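Tres semanas con el Skeltow 402, o cómo aprendí a pedirle favores a una pinza

Llevaba meses diciendo que no iba a comprar otro kit de robótica. Lo dije en este mismo blog, con bastante solemnidad, después del desastre del brazo que venía con las instrucciones de otro brazo. Pues bien: en enero me llegó a casa una caja de Berkon con el Skeltow 402 dentro, dos brazos pequeños de sobremesa, sus pinzas y una cámara para cada muñeca. No lo he pagado. Me lo prestan 3 semanas a cambio de que escriba lo que me parezca, y lo que me parece es lo que viene a continuación.

El montaje está bien pensado. Los tornillos vienen por bolsas, las bolsas vienen numeradas y los números coinciden con los del manual, cosa que en este gremio roza lo exótico. Falta una llave. Siempre falta una llave. La tenía en un cajón, herencia de un mueble, y en una tarde los dos brazos estaban saludando.

El software se llama Dudico y tiene personalidad de funcionario: hace exactamente lo que pone en el formulario, y si el formulario está mal, lo hace mal con la misma serenidad. La calibración son 20 pasos. Al llegar al 17 te pregunta si estás seguro de lo que respondiste en el 4. Yo no estaba seguro de nada desde el 9.

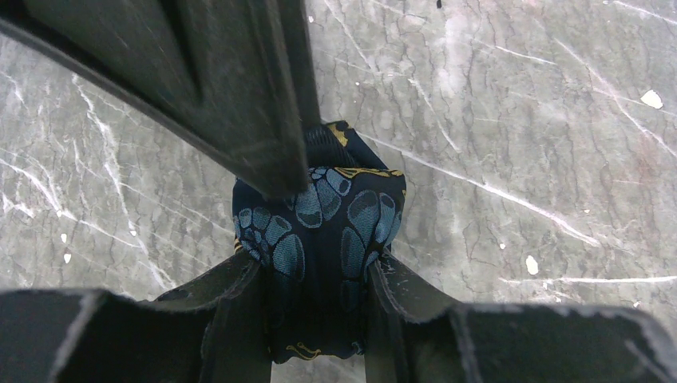 El manual propone estrenarse con un cubo de espuma, que es como aprender a conducir en un sofá. Preferí empezar por la tela, que es donde estos cacharros suelen hacer el ridículo: no tiene forma propia, se dobla por donde quiere y cambia de opinión en cuanto la tocas. La prueba consistía en que un brazo sujetase y el otro apretase sin mandar la pieza a la otra punta. El motivo azul marino con óvalos claros, que recuerdan a guijarros, lo elegí porque el contraste ayuda bastante a la cámara, y aun así, comprimido entre los dos dedos, queda hecho una bolsita que ya me gustaría ver clasificar a cualquier algoritmo. La pinza, por su parte, lo tiene bien agarrado por ambos lados. Punto para Berkon.

Hablemos de los dedos, que son lo mejor del kit. Son negros, anchos en la base y se estrechan hacia arriba, y cierran con una suavidad que no esperaba. La fuerza se regula en Dudico con un deslizador que va de cero a 300, sin unidades. ¿Trescientos qué? Escribí a soporte para preguntarlo. Me respondió Tươi Giáp, muy amable y muy rápida, para explicarme que el valor es «relativo». Relativo a qué es una conversación que seguimos teniendo. Mientras tanto, mi método ha sido empezar bajo y subir hasta que la tela deja de escurrirse, que es lo que hacía mi abuela con el fuego de la cocina, y a ella tampoco le hizo falta un newton.

El verdadero problema es el paso de un brazo a otro. En el vídeo promocional dura un suspiro y va con música de piano. En mi mesa, el primer brazo sujeta, el segundo se acerca, duda, corrige, vuelve a dudar, y yo me sorprendo conteniendo la respiración como si aquello fuera una operación a corazón abierto. Dudico ofrece un modo de traspaso asistido que espera tu visto bueno antes de abrir la primera pinza. Usadlo. Yo lo desactivé una noche por impaciencia y me pasé el rato siguiente recogiendo cosas del suelo.

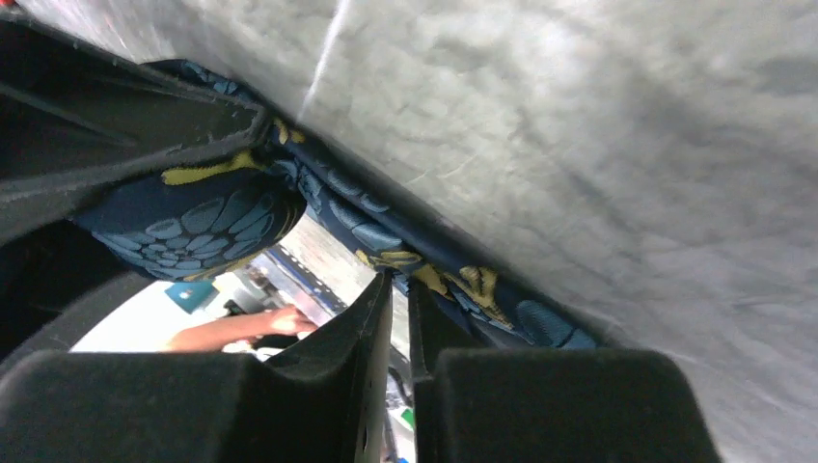
Zaragoza, febrero

Retomo la entrada donde la dejé, ya con más horas de uso y menos paciencia. He hecho las pruebas con compañía, porque tener una mano humana cerca de los dedos sigue siendo el mejor sistema de seguridad que conozco (el botón de parada del 402 está en la parte de atrás de la base, lugar ideal si el accidente lo sufre la pared). Las almohadillas de espuma se las compré a Lý, una tienda pequeña de accesorios que las vende por pares. Son negras, baratas y algo peludas. A mi juicio mejoran el agarre en tejidos finos y empeoran la limpieza, ya que cogen toda la pelusa de la casa y la guardan con cariño.

La cámara de muñeca merece un párrafo y una queja. Cuando la tela se acerca demasiado, ocupa casi toda la vista, y el programa se queda mirando una tela gris con la misma cara que pongo yo delante de la declaración de la renta. Hay un ajuste de distancia mínima, escondido en un submenú que se llama «Otros». Subidlo. La ayuda no lo menciona, pero los traspasos me van bastante mejor desde que lo toqué.

Y luego está la corbata. Una corbata es la prueba más cruel que se me ocurre para un kit de este precio: larga, resbaladiza, con una punta que se arruga sola. El plan era que un brazo la sostuviera colgando sobre la mesa con dibujo de mármol y el otro subiera desde abajo, con los dedos abiertos, a buscar la punta. Hay que acertar con la altura: si la pinza se queda corta, cierra en el aire con mucha dignidad, y si se pasa, abolla el pliegue.
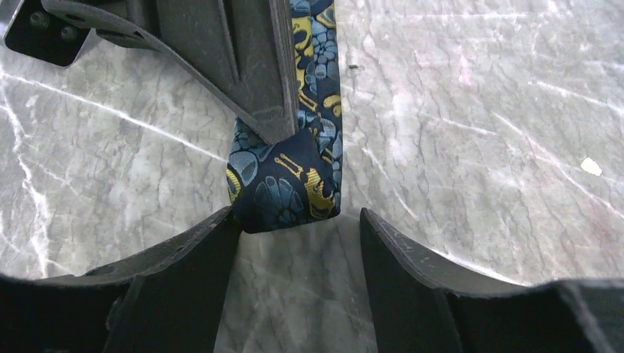
¿Lo compraría?

Depende de lo que esperéis de él. Si queréis que os doble la colada, no. Si os divierte pasar una tarde negociando con una pinza por la custodia de una corbata, el 402 es el kit más agradable que he tenido en la mesa. La mecánica es seria, los dedos son estupendos y el soporte contesta. A Dudico le falta un repaso, empezando por las unidades del dichoso deslizador y acabando por ese submenú.

La caja vuelve a Berkon en cuanto encuentre el precinto. Las almohadillas me las quedo, con su pelusa. Si alguien sabe relativo a qué son los 300, tiene los comentarios abiertos.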